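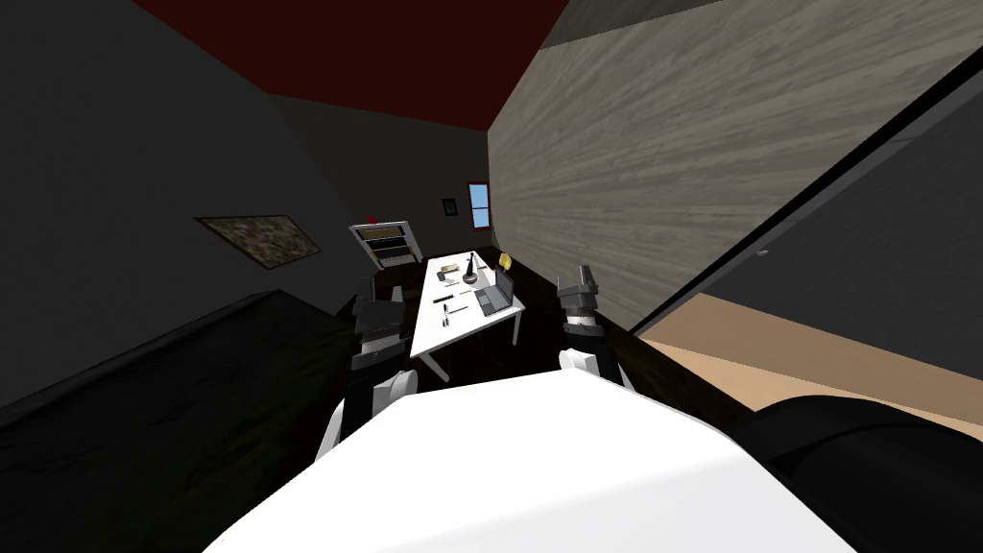

Does training a robot in simulation mean it will work in a real room? Only if the simulation is wrong in the same ways the real room is awkward, and most of the papers I read don't check that.

I've been picking at the Medrano result since October. Pendo Kimaro sent me the write-up with "thoughts?" in the subject line, so these are my thoughts. The claim is that a policy trained on 1,552 simulated episodes, with the objects reshuffled each time, copes with clutter it has never met. They tested it on 228 held-out layouts.

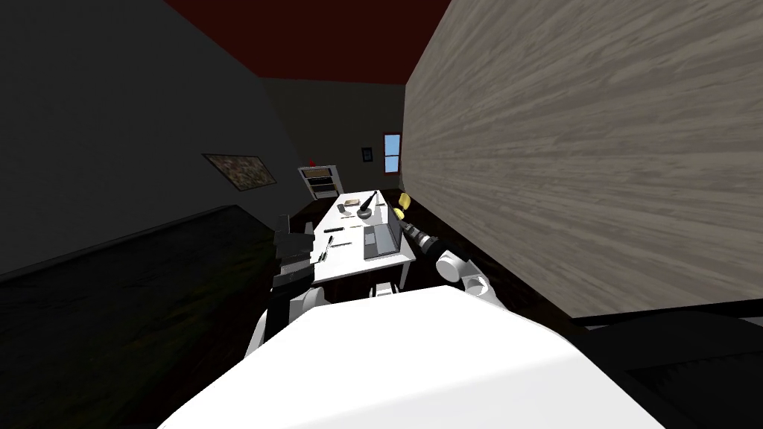

Held out from what, though? The layouts are new but they come from the same generator, with the same furniture and the same lighting model. I'd call that a test of memory with the chairs moved. Edvin Holmgren disagrees with me and says you have to start somewhere. Fine, but then don't put "general" in the title. 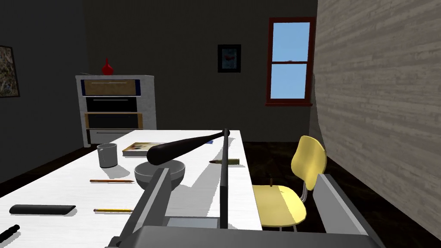
My other grumble is object choice. Random sampling from a library gets treated as if it were the same thing as variety. You end up with a baseball bat lying across a table beside a bowl and a bullet cartridge, which is certainly varied, but I doubt it teaches much about my kitchen worktop. I'd take 500 episodes of dull, plausible mess over 1,000 of these.

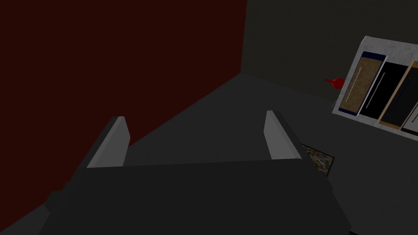 I also couldn't find the failures. There's a success rate, averaged over everything, and no breakdown by object or by arm. If the thin things are dragging the score down, say so. Pendo has asked for the logs and I'll have another go when they turn up.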